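Trumard Object Library – Progress Report to the Drarngate Fund
November
By Corrado Gentile, project lead

It has been a really good autumn, and I'm happy to have so much to tell you. When we last wrote, the catalog stood at 900 entries and we were worried about the pace. We now have 1,821 objects logged, measured and shelved, and the small-items section – the part your grant pays for – is finally taking shape.

Most of the gain comes from the new intake routine. Pentti Mäkelä rewrote the entry form over the summer so that size, finish and surface condition all go on one page. It used to be three pages, and people skipped the third. The forms coming back now are almost complete on first pass, which has saved us a lot of chasing.

We have also started on the group I was most looking forward to: small dark boxes and cases with shiny tops. They are tricky to tell apart on paper and much easier once you put two next to each other on the big white table.
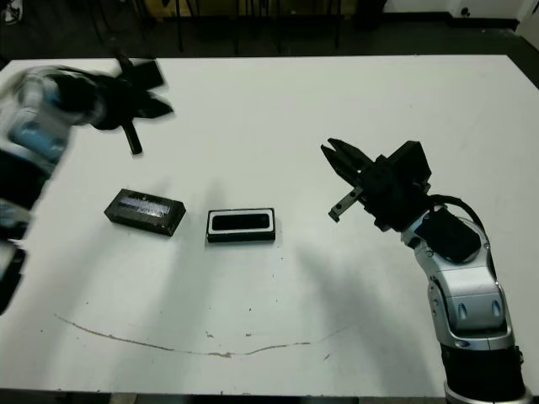

Two items from the small dark group. Left: black, with a glossy greyish-purple strip on top. Right: black, with a pale border around a glossy black center.

Pairs like these taught us that "black, rectangular, small" was far too thin as a description. The form now has a separate line for the top face, plus one for wear at the corners. We went back over 106 older entries and filled in both lines, and I was delighted with how much clearer they read. (Eleven still need a second look.)

Storage is the one place we're behind. The Suominen shelving came in two deliveries and the drawer inserts were in neither. Pentti has set up trays for the time being. They work fine, though we'd like the inserts fitted before the Render building closes for the holidays.

Spending is on plan. We have $300 left in the supplies line and would like to move it to labels, if that's all right with you. The next batch is glossy and curved items, and we can't wait to get into it! Pentti is sorting the first trays on Friday.

Last updated: November, 4:15 p.m.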